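Small baskets, open shelves: notes for the community kitchen evening
Apr 28, 2022

Start straight away, don't wait for the latecomers. Thank Raili Lindqvist for the hall and Seija Salminen for doing the tea.
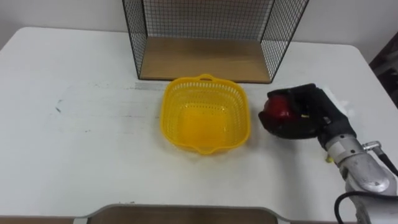
So, hello. I'm going to talk for half an hour on where we put our fruit, and if that sounds like a thin subject, I've got 13 cards in my hand and I've already thrown a few out. I started on this in March, when I was clearing my mother's pantry and found four bowls of the same onions. Four! She'd bought onions every time she couldn't see the onions.

(Pause here. Somebody always owns up to doing the same with tins.)

The first thing I want to say is about seeing what you've got. I used to keep fruit in a deep ceramic bowl, a lovely thing, Ok-hee Hyun made it for me, and the apples at the bottom went soft before I ever got to them. Now I use a basket. Yellow plastic, squarish, holes all the way round, a little handle at either end. It isn't handsome but I can pick it up with one hand and rinse it under the tap, and I can tell from the doorway whether I need to go to the shop.

Apples go in one at a time, by the way. Please don't tip the bag. I know it's quicker. Every knock is a brown patch by the end of the week, and then you're cutting bits off and grumbling about the greengrocer.

Ask: who keeps apples in the fridge? Hands up. Then who keeps them next to the bananas? Let them argue for a minute, it warms the room up nicely.

Apples and bananas together is fine if you want the bananas to hurry along. If you don't, give them a basket each. Ilari Valtonen told me off for saying this last time and said his sit together for days with no trouble. Well, he eats 10 bananas a week, so they never get the chance.

Shelves next. I'm very fond of a wire mesh shelf with a wooden base. You get the air coming through the sides, the wood gives you a flat surface so small jars don't wobble, and you can stand the whole thing on a table if you haven't got a wall you can drill into. Mine's black against a white wall and I was worried it would look like a cage – my sister says it does. I've stopped minding.

What I'd keep on it: the dry things, tea, the jar of oats, whatever you reach for before you're properly awake. The basket I'd leave out in front where a hand finds it. If fruit is behind something, it gets forgotten, at least in my house.

(If running late, skip the Halonen story and go to the cleaning card.)

The Halonen story. I bought a tall rack from them, paid extra for the narrow one, carried it up the stairs and found it blocked the light switch. Measure first. Measure the switch as well. Toivo Laitinen has it in his shed now with seed trays on it and is delighted.

Cleaning. Basket: warm water, washing-up liquid, an old toothbrush for the holes. Mesh: dry brush first, then a damp cloth, and go gently round the wooden part, which doesn't like sitting in a puddle. I do mine when the basket's empty, just before the shopping gets put away.

Questions after this. Someone will ask what it costs. Say charity shop, and say look in the garden section too.

Remind them about the jar swap, and stack the chairs by the radiator.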